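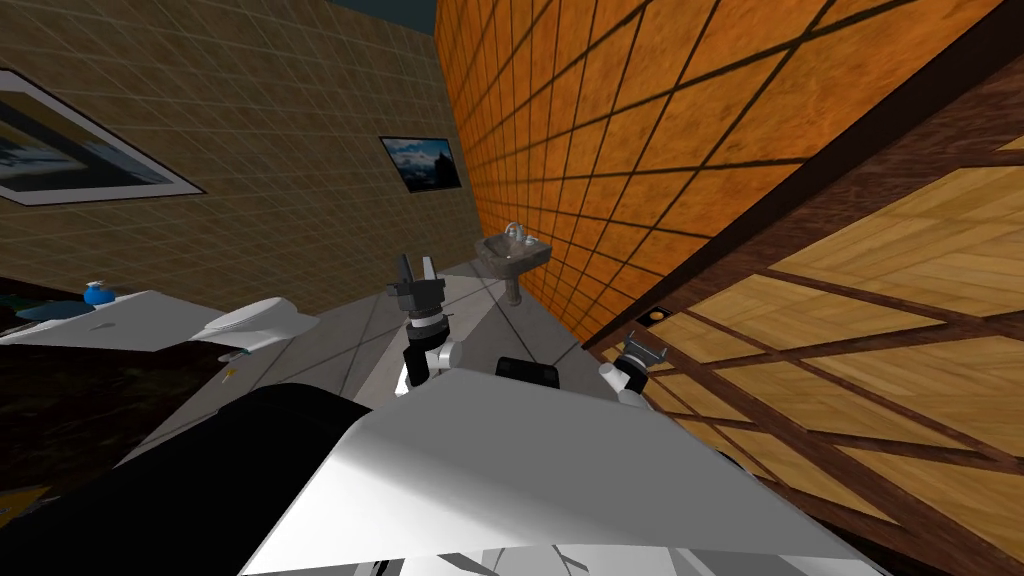
Departamento de Engenharia Civil – Grupo de Projeto 3, Instalações Prediais

Consumo de água em casas de banho de residências de estudantes
Relatório final, 12 de setembro de 2020
Orientador: Rhodri Llewellyn

1. Objetivo

O trabalho compara o consumo de água nas casas de banho de duas residências, Barevari e Prarnach, antes e depois da instalação de redutores de caudal. A residência Barevari tem 140 quartos e contador próprio por piso. Em Prarnach existe apenas um contador geral, o que obrigou a separar o consumo da lavandaria por estimativa.

2. Método

As leituras foram feitas à mesma hora, sempre pela mesma pessoa em cada edifício. No total registaram-se 626 leituras válidas. As restantes foram excluídas por falha de registo ou por obras na rede. Os redutores usados são do modelo Flovelen, montados nas torneiras e nos chuveiros. Os autoclismos não foram alterados.

3. Resultados

Em Barevari o consumo desceu em todos os pisos, com exceção do segundo, onde mais tarde se encontrou uma fuga numa válvula de entrada. Em Prarnach a descida foi menor e fica dentro da margem de erro do contador. A poupança calculada para Barevari é de 4000 litros por mês, sem contar o segundo piso.

O inquérito aos residentes mostrou poucas queixas sobre a pressão dos chuveiros. As que houve vieram quase todas dos quartos do último piso, onde a pressão já era baixa.

4. Limitações

O período de medição incluiu semanas de exames, com ocupação irregular. A folha de cálculo com as leituras por piso está no anexo B e a planta da rede de Prarnach no anexo C.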